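블록 정리 스레드 시작함. 길어질 듯. 급하게 쓰는 거라 오타 이해 좀

2026년 1월 목표가 딱 하나였음. 상자에 처박아둔 중고 블록 꺼내서 쓸 거 안 쓸 거 나누기. 이제야 손댐

출처부터. Hunonville 벼룩장터에서 산 묶음. 판매 번호 463번. 상자에 매직으로 써있었음 463. 설명서 없음, 뚜껑도 없음

판매자 말로는 원래 60개 세트라는데 딱 봐도 다른 세트가 섞임. 색칠된 거, 그냥 나무인 거, 글자 있는 거, 동물 있는 거. 모서리 느낌도 제각각

그래도 싸게 샀으니 불만 없음. 11유로. 상자값이라 생각하면 됨

일단 제일 먼저 한 거: 쌓아보기. 분류고 뭐고 블록 꺼내면 손이 먼저 감. 다들 그렇지 않나

맨 밑에 연한 갈색 나무토막, 그 위에 노란 정육면체. 노란 거에 빨간 글자 I. 이 조합 색이 너무 좋음. 별거 아닌데 계속 보게 됨

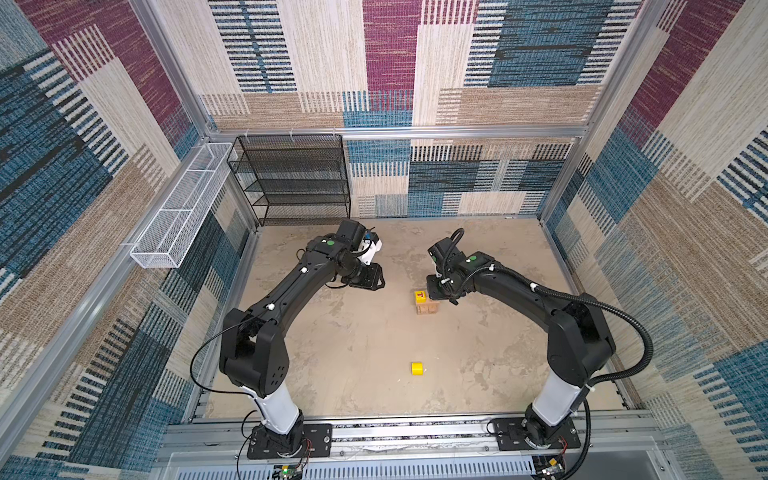
나무토막 위에 노란 I 블록. 뒤쪽 벽은 적갈색 청록색 줄무늬

벽 무늬 물어볼 사람 있을 것 같아서 미리. 러그 짠 것 같은 그 느낌 맞음. 적갈색, 청록, 크림색, 황갈색 네모들이 이어붙은 패턴. 나는 좋아하는데 호불호 갈림. 언니는 멀미난대 ㅋㅋ

근데 벽이 저렇게 시끄러우면 바닥은 조용해야 됨. 바닥은 연한 베이지에 얼룩덜룩한 무늬. 블록 놓으면 딱 보임. 이건 진짜 잘 고름

I 블록 얘기 더. 글자 블록은 원래 이름 만들라고 사는 건데 우리집엔 I 들어가는 이름이 없음. 영어로 써도 없음. 그래서 그냥 기둥 담당

누가 댓글로 I 옆으로 눕히면 H 된다고 했는데 세리프 있어야 되는 거 아님? 나중에 해봄

분류 기준 정함
- 무늬 없는 나무: 받침용 바구니
- 색 칠해진 거: 색깔놀이 상자
- 글자랑 그림: 따로. 얘네가 제일 잘 없어짐

써놓고 보니 노란 거는 두 군데 다 해당됨. 그림 쪽이 우선인 걸로. 방금 정함

나무토막 상태 확인법은 예전에 Primo Sartori 블로그에서 본 거 따라하는 중. 나무 장난감 수리하는 사람인데 글이 옛날식이고 친절함. 손톱으로 모서리 따라 쭉 훑어서 걸리는 데 있으면 사포. 끝

사포는 Martinelli에서 산 스펀지형. 종이 사포보다 훨씬 나음. 손가락 안 아픔. 고운 거 하나로 다 됨

칠해진 면은 사포 ㄴㄴ. 물티슈 꼭 짜서 닦고 마른 수건. 물에 담그는 사람 있던데 제발 하지마세요. 나무 불어요. 저 예전에 한 통 다 버렸음

다음. 연두색

연두색 블록이 이번 묶음 최애임. 라임색에 가까움. 윗면에 점 같은 자국 조금, 긁힌 데도 좀 있는데 오히려 좋음. 새거 같으면 정이 안감

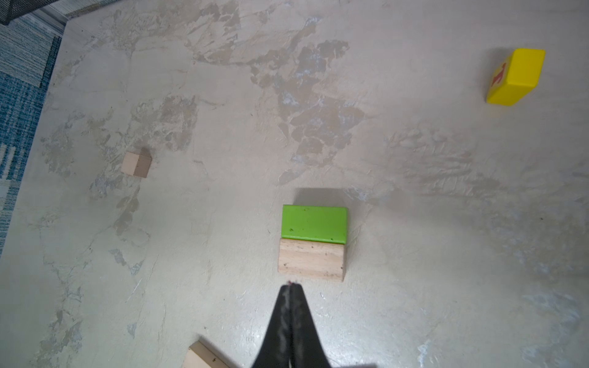
연두색이랑 나무 블록 붙어있는 거. 노란 블록 그림은 기린? 사슴?

자 투표 받습니다. 노란 블록 옆면에 주황빛 도는 빨간색으로 찍힌 동물. 기린 vs 사슴

나는 기린에 한표. 근데 볼 때마다 흔들림. 조카는 3초만에 말이라고 함. 선택지에 없는데

친구는 염소래. 점점 멀어지는 중

맨 나무 블록들도 자세히 보면 결이 보임. 연한 베이지에 작은 점 조금씩. 이런 건 칠 안 하고 그대로 두는 게 나은듯. 오일 바를까 하다가 참았음

오일 바르면 색 진해지고 예쁘긴 한데 애기들 입에 넣는 거 생각하면 귀찮아짐. 성분 찾아보고 말리고... 안 해

작은 정육면체 나무블록은 활용도가 미쳤음. 탑 꼭대기, 의자, 굴뚝, 빵. 조카네 가게놀이에서는 두부임. 한 모에 천원 받음

연두색은 뭐냐고 물었더니 쑥떡이래. 색이 너무 쨍한데 쑥떡... 암튼 사먹음

쌓기 팁이라고 할 것까진 없는데. 밑에 깔 때는 비슷한 폭끼리 맞추면 훨씬 편함. 연두색이랑 나무토막이 폭이 비슷해서 둘이 짝으로 씀

그리고 칠한 면끼리 쌓으면 잘 미끌림. 칠한 거 나무 칠한 거 나무 이렇게 번갈아 하면 좀 버팀. 우리집 기준임 과학적 근거 없음

보관함 질문 왔길래. Trikero 납작한 수납함 씀. 깊은 통은 비추. 깊으면 밑에 있는 거 찾는다고 결국 다 쏟음. 쏟는 소리에 아랫집 생각나서 심장 떨림

Trikero 단점: 뚜껑이 뻑뻑함. 애들은 못 열음. 장점일 수도

그림 블록 더 구하고 싶은 사람은 Vakgate 쪽 중고가게도 가볼만함. 나는 두번 갔는데 한번은 문 닫혀있었음. 가기 전에 전화 필수. 주차 별로

글자 블록 낱개로 파는 데 아는 분? E랑 N 구함. 노란색이면 더 좋고 아니어도 됨. 교환도 가능, 근데 연두색은 안 내놓음

받침용 바구니는 거의 끝. 색깔놀이 상자는 절반쯤. 글자 그림은 기린(사슴) 때문에 멈춤. 자꾸 딴짓함

아 맞다 모서리 사포질한 가루는 마른 붓으로 털면 됨. 화장붓 오래된 거 쓰는 중. 청소기 대지 마세요 작은 조각 빨려들어감

블록 닦은 날은 바로 통에 넣지 말고 하룻밤 펼쳐놓기. 이것도 Sartori 글에 있었음. 나는 성격 급해서 선풍기 틀음. 권장은 안함

4월 장터 때 또 가려고. 이번엔 반달 모양이랑 다리 모양 블록 노림. 정육면체는 이제 충분... 이라고 말하고 또 사오겠지

투표 현황: 기린 우세. 말이 쫓아오고 있음. 말은 대체 누가 찍는 거야

저녁 해야돼서 오늘은 여기까지. 색깔놀이 상자 다 되면 밑에 이어서 올림

이 작성자의 다른 글
- 나무 장난감 물에 담그면 생기는 일 (후회 기록)
- Hunonville 장터 다녀옴, 산 거랑 못 산 거
- Martinelli 스펀지 사포 한 달 씀
- 가게놀이 메뉴판 만들기, 두부 포함
- 퍼즐 조각 하나 없을 때 어떻게들 하세요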